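Mon 21 August

Bench notebook, Durkard evaluation, second week

Long entry today, so get a coffee first. I promised everybody in the Standdale office that I would write down my thoughts on the Durkard package before we have to say yes or no to the full license, and I would sooner do it while the thing is still sitting in front of me than try to remember it all at the end of the month.

For those of you who only drop into this notebook now and then: Durkard is the two-armed tabletop package that Ebrahimi has been offering to small shops like ours since June. You get the upper body with its head camera and two hands, you get the control software (they call it Skustamel, and I still can't say it the same way twice), and you get a support contract with a person on the other end who picks up the phone. We have it on trial. They want an answer from us, and I want to give them a fair one, good and bad.

Setup, to start with, since that's what people ask me about in the hallway. Bijan Ghorbani and I did the install together, and it was easier than I feared and slower than the brochure made it sound. The base went in without any fuss. The cables were another story. The set that ships with it is generous, which is a kind way of saying there is a great deal of it, and the two of us spent most of an afternoon working out which run went to which side. The labels are tiny and printed on the side of the plug you can't see once it's in. I've written to Ebrahimi about this and got a very nice note back saying larger labels are coming. In the meantime Bijan has put colored tape on ours, and there is a key to the colors inside the front cover of this notebook. Please don't peel them!

Skustamel itself I like more than I thought I would. The start screen is plain, the big stop control is where your eye goes first, and the log is written in sentences a person can read. When the left arm refused to home last week, the log told me the joint and the reason, and I was able to fix it by reseating a connector and starting over. I have used software costing a lot more that would have handed me a number and wished me luck. What I don't like is the way it saves. Every session goes into one folder with a name built from the clock, and if you want to find a particular run you had better have written down when you started it. I have started keeping start times in the margin here, and I'd ask anyone else who runs the machine to do the same. Bijan thinks we can write a small script to sort them. I think he's right, and I think he should be the one to write it.

Now, calibration. The manual says to do it once and then again whenever the head has been moved. My experience is that it wants doing every morning. It isn't a hard job, you hold the card up and let it look at the card from a handful of positions, but on the days I skipped it the left hand came down a finger's width shy of where it should have been, and on the days I did it things were fine. The right hand seems less fussy. I don't know why the two should differ and I've asked. The support person (very patient with me, I should say) suggested that the left wrist may have been set a little off at the factory and offered to walk us through a correction on a call. That call is still to be booked. Bijan, if you read this before I catch you, could you be there for it? You were the one who took notes on the wrist.

I should put down what we are really judging here, because it is easy to get carried away by how clever the thing looks when it moves. Our question is a narrow one. Can it take mixed small goods from a table, one after another, with very little help from us, and do it day in and day out without somebody standing over it? The client work we have in mind is all returns and oddments, never a neat row of the same box. So a kit that is brilliant at identical cartons is of no use to us, and a kit that is merely decent at everything would be a blessing.

With that in mind I have been putting out as mixed a table as I can. I raided the snack cupboard and the supply drawer, and my apologies to whoever was saving the cookies. I wanted stiff things and floppy things, see-through things and plain ones, some that lie flat and some that would like to roll away. I have kept the table covering the same throughout, as Ebrahimi recommends a plain matte surface, and on this point I think their advice is good. The few times I tried it on the bare bench, the glare from the ceiling lights gave the camera no end of trouble.

Boxes are its strong suit, and I have no complaints there at all. Anything with a flat face and a printed side it finds quickly and approaches sensibly, even when I've set it down at a slant. It takes a moment to choose its angle, you can almost feel it thinking, and then in it goes. The long wrapped multipack of drinks is more of a stretch, being heavy at one end if you take it wrong, and my notes on it so far are mixed. I want more runs before I say anything firm.

Soft things are where I've learned the most. A knit glove is a surprisingly good test.

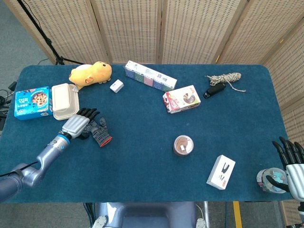
It has no proper shape, it's a bit different every time you drop it, and there is no edge that you could call the right one to grab. The sales sheet says the hand handles "soft goods" and leaves it there. What I can add from two weeks at the bench is that the setting for finger spread makes all the difference. On the default it tends to press down and push the fabric along in front of it. Opened wider and brought in lower, it gathers the fabric up much better. You change this under the hand settings, on the second page, and you have to save it for each side separately, a thing that cost me a whole morning when I had only saved it for one.

Clear plastic is the other one to watch. I had been warned about this by a friend at another shop who trialed a different make, and so I made sure there was always some on the table, a lidded cup and a jar at the very least. The camera is better with these than I expected when there is something inside for it to look at. With an empty cup it gets shy. Support says there is an update on the way that helps, and I have heard that sentence from a good many suppliers over the years, so I'm writing it down here as a promise and we'll see!

On grip strength, a caution. The force setting goes from gentle to firm with no numbers on it, only a slider, and I would dearly like numbers. I've been setting it by eye and marking the spot with a pencil tick on a strip of paper stuck below the monitor, which works, but I'm a bit embarrassed to have a visitor see it. I have asked Ebrahimi for a readout. Until then, the left tick is for soft things and the right tick for boxes, and please go back to the left one when you finish.

Price. The figure they gave us is 1515 a month for the package with support, and that includes the software but not spare fingers. The fingers are sold in pairs and I'm told to expect to go through a pair now and then on rough goods. I asked how often and got a friendly but foggy answer, so before we sign I want it in writing, along with what happens if a hand has to go back for repair and whether they lend us another while it's away. We can't have the client's table standing idle for a fortnight.

Support I've mentioned already, but it deserves its own line. Each time I've called I have reached a human being who knew the product. Once I was passed along, and the second person had been told my story before they picked up, so I didn't have to start again from the beginning. I know this is the trial period and everyone is on their best behavior. Still, it counts with me.

Where I am leaning: yes, for the shorter term, with the spare parts question answered first. I wouldn't take the long contract yet. The left wrist needs to be put right, and I'd like to see the update for clear plastic arrive and do what they say. Bijan is a little more cautious than I am and would prefer to extend the trial by 2 weeks, and I can see the sense in it. We'll put both views in front of the others and let them choose.

To do, while I think of it:

Book the wrist call with Ebrahimi, with Bijan on it.
Ask again for the force readout.
Get the spare finger price in writing, and the loan terms.
Try the multipack from both ends with the same settings.
Repeat the glove with wide spread on both hands, and check it's saved on both.
Find something to label the session folders until the script exists.
Replace the cookies.

I'm calibrating first thing tomorrow before anybody touches it, so if you get in ahead of me, please leave the head where it is.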